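The Clear Table Is Not a Virtue

Every spring, usually in April, the same advice comes back around. Clear your surfaces. Clear the counter, clear the desk, clear the top of the dresser, and your head will follow. I have read it in magazines, heard it on a podcast while scrubbing a pan, and had it recited to me at a furniture store in Cliltstead by a young man who wanted me to buy a vanity with eighteen hidden compartments. I did not buy the vanity. I did go home and look at my own tables for a while.

I should say that I like a clean room as much as the next person. My complaint is with the claim that comes attached to it, that a bare surface does something for you. I have never seen much evidence for this beyond the word of people who sell boxes. The newsletter from Welumis, which I get because I once ordered drawer liners from them, told me last month that a "rested surface" leads to a "rested face." I am over fifty. My face is rested when I have slept.

Take the matter of makeup brushes, which is where I got drawn into this. The standing rule in the tidying world is that brushes belong out of sight, in a roll or a drawer with slots. The Premholm catalog has a seven-slot tray for the purpose, and it is a handsome tray. I had one. For two weeks I put every brush back in its slot, and then I stopped, for the reason most people stop. The drawer was one more thing to open with powder on my fingers, and the slots were all the same width while the brushes were not. The fat one had to be pushed in and came out with its hair bent sideways. The thin ones slid to the back and had to be fished for.

What replaced the tray in my house was a pot. Pots are the oldest answer there is, and nobody can charge much for the idea. You stand the brushes in it, handle down, and the bristles stay clear of everything. The organizing people dislike pots. They say a pot attracts clutter, and they're right that mine has held a pencil and a nail file at the same time. I fail to see the harm. I knew where the nail file was.

They dislike novelty pots even more. There is a school of thought, very strong at the Buzatu home fair I went to one Saturday, that anything with an animal on it is childish and "makes noise" in a room. Every booth had the same straight-sided cylinder in the same three shades of oatmeal. I asked one of the sellers what was wrong with a little figure on a pot and she told me the eye needs somewhere to rest. I would have thought a bear was a fine place for it to rest.

So I am suspicious of the whole argument, and I am also suspicious of the opposite one, which says that mess is a sign of a lively mind. That one is just as lazy. A table covered edge to edge in receipts and chargers has never made anybody livelier. What I would defend is something duller, a table with a few things on it that somebody uses.

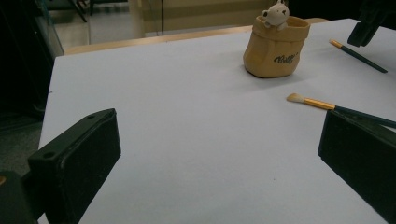
Tan pot with a bear on the rim, two brushes left out on a white table.

By the rules, those brushes are a failure. They should be put away. Yet there is plenty of white table around them, and you could set down a coffee cup without moving a thing. If that counts as clutter then the word has stopped being useful. The fluffy pale one is the sort I would reach for first in the morning, and I would rather reach for it than look it up.

I do grant the tidiers one point. A brush left lying down picks up whatever is on the table, and a white tabletop shows you just how much powder comes off in return. Wipe it. It takes twenty seconds with a damp cloth, and it takes the same twenty seconds whether or not you own a tray.

The vanity with the hidden compartments is still in the store window, by the way, marked down for the second time. On top of it they have arranged one candle and one white stone. I have wondered what the stone is for.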